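Ticket 1254 – Prastum label printer skips every third label
Status: Closed, more or less
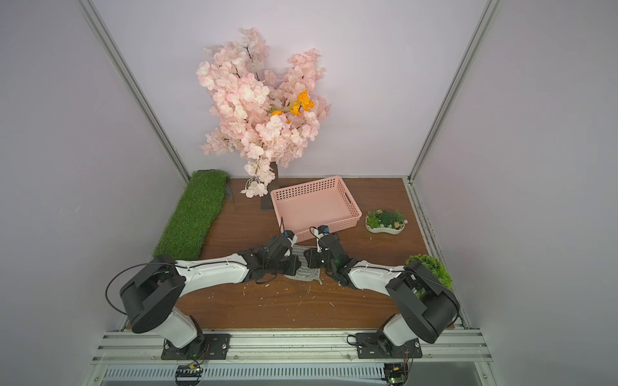
Reported in January by the Daly front desk, which prints visitor badges and has opinions about it. The printer feeds one label, then another, then a blank, then sulks.

Tried first: turned it off, waited 60 seconds, turned it on. It printed a very crisp blank.

Tried second: reinstalled the Illix driver. The installer asked for a restart, then asked again after the restart, possibly out of loneliness. No change.

Tried third: ran gap calibration from the front panel (hold Feed until the light blinks 3 times). It fed up to a yard of labels onto the floor and reported success.

Cause: the driver was set to 3-inch labels. The roll from Plodov is two-inch, as it says on the box, which had gone out with the recycling.

Fix: changed label height in the driver, saved it as the default, recalibrated. Printed a full batch of badges with no blanks.

Still open: the desk would like the wasted labels back. Referred to Purchasing.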